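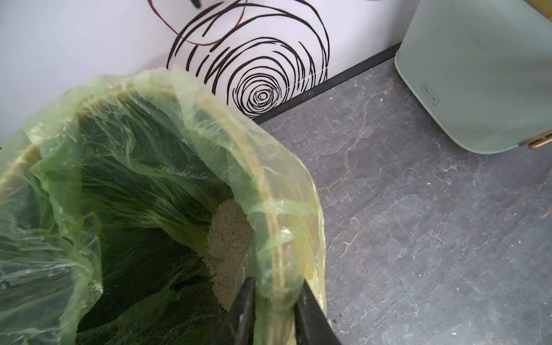
Food Waste Collection in a Shared Student Kitchen
Project report, Household Systems course
Severyn Lytvynenko
February 2023

1. Background

The Karpenko residence has one shared kitchen on each floor. Until last fall, each kitchen had a single large bin for everything, and food scraps went in with packaging, paper towels and whatever else people were throwing out. The bags were heavy, they leaked at the bottom, and the smell was the most common complaint on the floor's message board.

My project was to set up a separate food waste bin in the second floor kitchen, work out which bag and which emptying routine suited it, and write down a procedure that the next group of residents could follow. I chose the subject after living on that floor for a year and doing more than my share of bag changes.

2. What I wanted to find out

I started with two questions. The first was how to line the bin so that the bag stays in place when wet scraps are dropped into it. The second was how often the bag should be changed if the bin is used mostly for crumbs, peelings, coffee grounds and plate scrapings.

I did not try to measure odor with any instrument. I also did not look at what happens to the waste after it leaves the building, which would be a different project.

3. Materials

I compared two kinds of bag. The Uvosico bag is a thin tinted liner sold for food scraps. The Dratport bag is a thicker general kitchen bag. Both were bought in the size recommended for the bin. I spent 60 dollars in total on bags, a brush and a notebook, and the residence office paid half of it back.

The bin stayed in the same kitchen for the whole trial and was washed with dish soap between bags.

4. Lining the bin

Most of the trouble in the first weeks came from the way the bag was put in. People dropped the bag into the bin and pulled a little of it over the edge, and the first heavy thing thrown in dragged that edge down inside. After that, scraps fell between the bag and the wall of the bin. Cleaning out old rice from there is unpleasant work.

The method I settled on is as follows.

Open the bag fully before it goes near the bin. Shake it once to get air into it.

Lower it in and push the bottom down with a closed fist until it touches the base. If the bag is left hanging, the weight goes onto the rim and the fold pulls loose.

Fold the top edge outward over the rim, all the way around. A hand's width of overlap is enough. Less than that slips, and much more makes it awkward to gather the bag at the end.

Pinch the spare plastic on one side and smooth the rest toward it. The fold will still be wrinkled, and this does no harm as long as it goes over the rim everywhere.

The thin bag was harder to open but sat better over the rim. The thick bag was easy to open and kept trying to straighten itself. With the thick bag I used a wide elastic band under the rim. Two residents removed the band to get the bag out and did not put it back, so I would not rely on it.

5. Crumbs and dry waste

Dry crumbs behaved differently from everything else. They did not always fall to the bottom. When a toaster tray or a cutting board was emptied against the side of the bin, a good part of it stayed on the plastic near the top, mainly where there were wrinkles. Damp crumbs stuck in a lump and stayed where they landed.

This matters when the bag is changed, since anything resting high on the side ends up on the floor if the edge is lifted carelessly. I now hold the fold on the crumb side first and raise it slowly, so that the loose material slides inward. Then I lift the opposite side, bring the edges together and tie them. It takes a few seconds longer than pulling the bag straight up - but the broom stays in the closet.

Small crumbs still get onto the floor sometimes. On a patterned stone-look floor they are hard to see, and I found more of them by walking barefoot than by looking. Sweeping along the baseboard after each bag change took care of most of it.

6. Emptying routine

I began with a change every four days. By the third day the bin smelled when opened, and residents went back to using the large bin. I then moved to a change every 2 days, whether or not the bag was full. This used more bags, and several people objected to throwing out a bag with so little in it. The complaints about smell stopped, though, and the routine was kept to the end of the trial.

A sheet of newspaper at the bottom of the bag helped with liquid. Coffee grounds on top of the newspaper helped more than I expected. Draining plates in the sink before scraping them made the biggest difference of all, but only some residents did it.

7. Problems

Participation was uneven. Over the first two weeks I was the only person changing the bag. A list of names on the refrigerator improved this for a while, and then the list got covered by a pizza menu.

I also lost a page of my notes from October when the notebook was left on a wet counter, so my remarks on the early use of the thick bag are partly from memory.

8. Recommendations

Keep the food bin separate and keep it in one place. Use the thin liner. Fold it over the whole rim and push it to the base before the first use. Change it every second day, from the crumb side, and sweep afterward.

If the project is continued, I would test a bin with a smaller opening and a removable ring to hold the bag. The residence office has offered to store the leftover Uvosico bags in the supply closet until then.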